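Predicting Needle Handovers Between Two Robotic Instruments from Wrist Camera Video
Student project report, Tisbridge, spring term
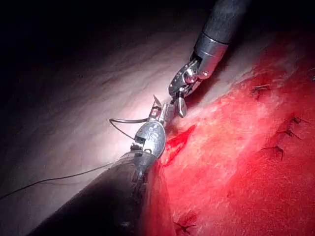

A needle handover is the short step in robotic suturing when one instrument passes the needle to the other. Our project asked whether a small model can tell, from one second of video, that a handover is about to start. We chose this step because the assistance software in our lab, Hima, needs to know which instrument will be in charge of the needle next, and at present a person has to press a key to tell it. A single image often leaves the question open. With the needle in the lower jaws and the upper jaws slightly open above the tissue, the next move could be a transfer, but it could also be another bite or a pull on the thread. The loop of thread out to the left does not settle it either. For this reason we worked with short clips and used single images only as a baseline.

1. Data

We used 303 clips from the Kasprzak set, which is our lab's own collection of suturing recordings. Each clip ends at a point where the needle is held by one instrument and the other is close by. We labeled a clip "handover" if the second instrument closed on the needle within the next two seconds, and "no handover" in every other case. This gave 126 handover clips. Both of us labeled the full set separately. We disagreed on 11 clips, mostly ones where the second instrument touched the needle and let go again. We watched these together and labeled them "no handover" — a touch without a grip is of no use to Hima.

For testing we held out whole recordings, so that clips from the same recording never appeared in both training and test. Our first split did not do this. The scores were much better and we threw them out.

2. Method

The pipeline has two stages. The first is Fumovico, a keypoint tracker written by an earlier project group. It marks the jaw tips, the wrist of each instrument and, when it can find it, the needle tip. The second stage is ours: a small recurrent network that takes the keypoint positions over time and gives one number, the chance of a handover.

We did not track the thread. We tried for two weeks in March, but a fine dark strand is easy to lose once it crosses a dark shaft, and knots from finished stitches were picked up as pieces of thread. Leaving it out cost us some information about pulling motions.

We compared three versions:
Version A used the last image only.
Version B used keypoints for both instruments over one second.
Version C was the same as B, with the needle tip added.

3. Results

Version A did slightly better than always guessing "no handover." Version B was clearly better than A, and most of the gain came from the distance between the two sets of jaws and how fast it was shrinking. Version C was the best of the three on clips where the needle tip was found in most frames. On the other clips it was worse than B, since the tracker tended to jump to a bright spot on the metal and the network trusted it.

We then changed Version C so that a needle tip with low confidence was dropped and replaced by a "missing" flag. This removed most of the loss. The changed version is the one we handed over with the code.

The remaining mistakes were mainly false alarms. In many of them the second instrument moved in to hold the tissue near the incision, and for the first half second that looks the same to our model as reaching for the needle.

4. Limits

All clips came from one camera setup and one type of needle driver. We have no reason to think the model would work with a different viewing angle without new training. The labels also depend on our two-second rule. A slow operator who pauses before closing the jaws would be counted as "no handover," and we saw this happen in a few clips.

We ran the model only on recordings. It has not been connected to Hima while anyone was operating, and the delay of the full pipeline was measured on a desktop computer that was doing nothing else.

5. Next steps

The tissue-holding cases should get their own label. We would start with the 122 clips in which the second instrument stays open the whole time, as they are quick to sort. After that, the thread tracking deserves another try with a model trained on knots as a separate class. The code, the label sheet and the list of held-out recordings are in the project folder on the lab server.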